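Wearing the robot's hand: a chat with Wai-kit Lo about the Allham kit

By Magdy Erraji
Saturday, January 11, 2025

I'd been trying to get Wai-kit Lo on the phone since before the holidays, so when he finally said come by and we'll talk, I was out the door with my coffee half finished. Wai-kit runs training and support at Worer, the little outfit that sells the Allham, a hand you wear and move yourself so that a robot can learn the job from you later. I reviewed the first version and was a bit grumpy about it. He remembered.

"You called it a colander with opinions," he said. I did, sorry.

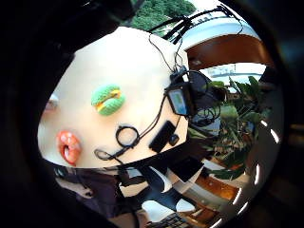 The Allham comes as a kit you can buy outright or rent by the month, and most people rent. You get the hand, a tracking cube, the cables and a recorder, plus a call with Wai-kit or one of his colleagues to get you going. My big gripe last time was never knowing if the thing was recording, and I told him so again. There's a small black unit with a lit screen riding along with the wiring now, and I asked whether customers really look at it. "Constantly, for the first day," he said. "Then they forget it's there and go back to watching their fingers, and that's what I want them to do."

He still isn't happy with the cabling, and neither am I. I like a tidy bench, and I'd pay extra for fewer black cables. Wai-kit laughed when I said that and told me everyone says it until they see the price of going wireless. "Ask me in a year," he said. "I've got a drawer full of attempts."

We talked a fair bit about what people use it for. Kitchen chores are the favourite by a long way: loading racks, folding cloths, putting small things where they belong. Soft stuff gives customers the most grief. "A mug is a mug," he said. "You grab it and it stays that shape. A cloth is different every time you drop it, so you need way more tries, and people get bored and start rushing." His advice is to do short sessions of 19 minutes and then get up. Why 19? "Twenty sounded like homework."
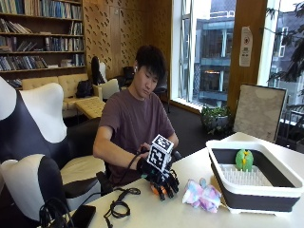

Magdy Erraji

The white cube on top of the hand has black square markers printed on its faces, and it's how a camera works out where the hand is. Wai-kit is fussy about it. Keep your sleeve off it, keep your other hand low, don't put stickers on it (someone did). He also wants people sitting down at a proper table for their first week. I asked if that was about accuracy. "It's about shoulders," he said. "Hold your arms out in front of you all morning and tell me how you feel."

On the software side, Worer has moved over to Prirkudico for sorting and trimming the recordings, and I think it's a big step up from the old Chung viewer — which I never did learn to love. You can toss a bad take in two clicks. The search is still slow, and he didn't argue.

As for who should get one, he was pretty frank. If you only want to try the idea, rent for a month and send it back. If you've got four people sharing a single kit, get a second one before the arguments start.

I've asked to borrow the new one through the end of January. He said yes, as long as I return all the cables this time.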